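4. Trying out the Tillora simulation kit

We didn't set out to review a product in this paper. Our plan was to build the simulated half of the study ourselves, the way our lab always has, and Luana Seixas had already blocked off most of a semester for it. Then Harkix offered us a trial seat for Tillora, their tabletop simulation kit, and we figured we'd give it a fair shake and write down what happened. We paid for the second seat out of our own budget, and Harkix hasn't seen this section.

4.1 Setup

Tillora comes as a scene editor, a renderer and a set of ready-made work surfaces. You pick a surface, drop in your objects, attach a wrist view to whatever arm model you have, and hit record. Luana had her first clean episode on day two, and I got mine a little later (I'd skipped the part of the manual on joint limits, so that one's on me). Over 6 weeks we recorded 566 episodes, all of them short reach-and-grasp runs. For comparison we kept our old pipeline, Danesine, running on the same task list with the same random seeds.

The editor is pleasant. I liked that a scene file is plain text, so we could diff two setups and see right away which light had moved. The license server is a different story – it dropped us six times, twice in the middle of an overnight batch, and support's first suggestion was to reboot. They did send a patch in December, and we haven't had a drop since, though we also haven't pushed it that hard.

4.2 Surfaces and lighting

What sold me on the kit was how it handles light. Our Danesine scenes always had flat, even tables, and policies trained on them got confused the first time a lamp threw a shadow across the real bench. Abou Jaoude's lighting pack, sold as an add-on, lets you place lamps by hand or scatter them at random, and we used the scattered setting for most of the recordings. The wrist view in Figure 3 is the kind of input we wanted more of: the fingers are open with nothing between them, the wood has plenty of grain to it, and a dark shadow lies over the lower right. A thin dark line in the grain also runs down the left half of the tabletop, and details like that are just what our old edge detector liked to mistake for an object. I'd still ask Harkix for more surfaces, and for a price on the lighting pack that a small lab can live with.

Figure 3. Simulated wrist view over a wood tabletop, gripper open.
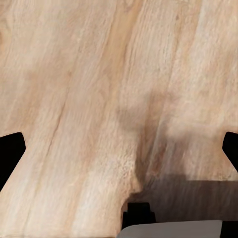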